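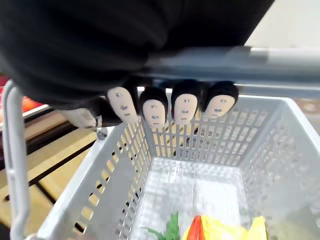

Basket with the handle raised. Unit 4, small shops and carts.

RETAIL HABITS, UNIT 4: DOES A BIGGER BASKET MAKE YOU BUY MORE?

You have all heard the claim. Give shoppers a larger basket and they fill it. It shows up in trade talks and in most textbooks, usually with no source, or with a source that points to another textbook.

We will use the Arville store trial, because you can get at the numbers. The store logged 1,964 sales over 21 days in August and swapped in larger baskets partway through. Average spend went up. The owners were pleased and told everyone.
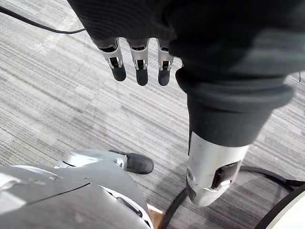 M. Šindelář
Course tutor, Retail Habits

Before you believe it, look at what else changed. The Fliltthorpe road reopened the same week as the swap. Prices on 200 items were raised. And 700 of the sales were made by people who took no basket at all - they are still in the average.

The Nuneck trial is often cited as backup. It had no comparison store, so I would not lean on it.

For the next class:
Read the Arville tables, not the summary page.
Take out the no-basket sales and work out the average again.
Write one paragraph on whether the road or the prices could explain the rise.

"More research is needed" will get no marks. Say what research, in which store, and what result would change your mind.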